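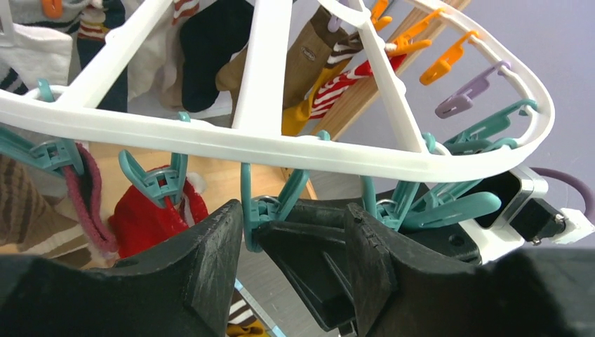

1/ Since Wednesday I am watching old concert recordings again, the kind where a band plays in a small TV studio and talks between the songs. My plan was one per evening. I have now seen five in two evenings, so the plan is not going well.

2/ The one I want to tell you about is by Kingi. If you don't know them: four people, two of them sisters, very big in the late nineties where I grew up and almost unknown everywhere else. The recording is 90 minutes long and I had only ever seen the second half.

3/ When I was 14, my cousin taped it for me from television, but she started the tape too late. For more than twenty years I believed that the concert begins with "Liltberg". It is a strange first song, very slow, and I always thought they were so brave to open with it.

4/ They did not open with it. Before it there are six songs and a long talk about a broken van. "Liltberg" is slow because everybody needs to sit down after the sixth song, including the drummer.

5/ I am a little sad about this, I must say. The wrong version was mine for a long time.

6/ The talking parts are what I love most. The older sister explains that they wrote "Grostden" in a kitchen in one night and then played it 155 times on the same tour. She says the number very seriously, like a person who reads an electricity bill.

7/ Then the younger one says she still doesn't like the bridge. And they play it, and she sings the bridge better than on the album. I went back to that part maybe four times.

8/ Also the audience! Over 300 people on folding chairs, all in thick sweaters under studio lights. One man in the second row closes his eyes for the whole concert. I hope he is well.

9/ Some of you will ask where to find it. I have it on a used DVD from the label, Rillix. The sound is good, the subtitles are terrible. In one song "harbor" became "hamburger" – two times.

10/ Please don't buy it from the collectors. I saw one copy for 649 and closed the page immediately. Ask in your library first, mine had a whole shelf of music DVDs next to the travel guides.

11/ Tonight I will watch the first half again, with the volume a bit lower for my neighbors. If you also have a concert that you know only from the middle, please tell me which one. I would like to make a list.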